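The Towel

1. Thursday

Felista Urio had the key to the club room, so she was always first in. She switched on the robot, waited for the arms to settle, and wrote the run number on the whiteboard: 639.

The club had called the robot Bakilana. The final of the Hirkance Cup was in six days and the task was a bath towel, folded in four, no help from anyone. Their best time was 174 seconds. Fodura, the school across the river, had put up a video in April and theirs took less.

"Lift only," said her brother Rasteo, who had the laptop on his knees. "Don't let it fold yet. I want to see the corners."

She put the light blue towel on the table and stepped back. The grippers went down and closed.
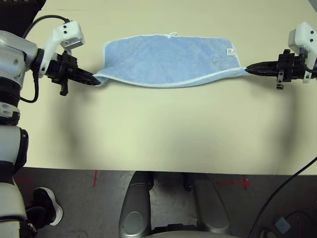

2. The corner

The left corner sagged. It had sagged on Monday too, and they had blamed the motor.

"It's taking hold too far in," Felista said. "There's cloth left over, so it flops."

Rasteo opened the file and moved the left grip point out by six millimetres. He saved it and ran it again. The corner came up a bit straighter. They tried two more and then he let it fold.

The arms brought the edges together, laid the towel flat and turned it. One side stuck out past the other. Felista measured the gap with a ruler and wrote it down.

"Time?" she asked.

"Worse."

"But it's squarer."

"They give 40 points for square," he said, and looked up the rest of the rules while she shook out the towel and put it back on the table.

She rubbed out the number on the board and wrote the next one.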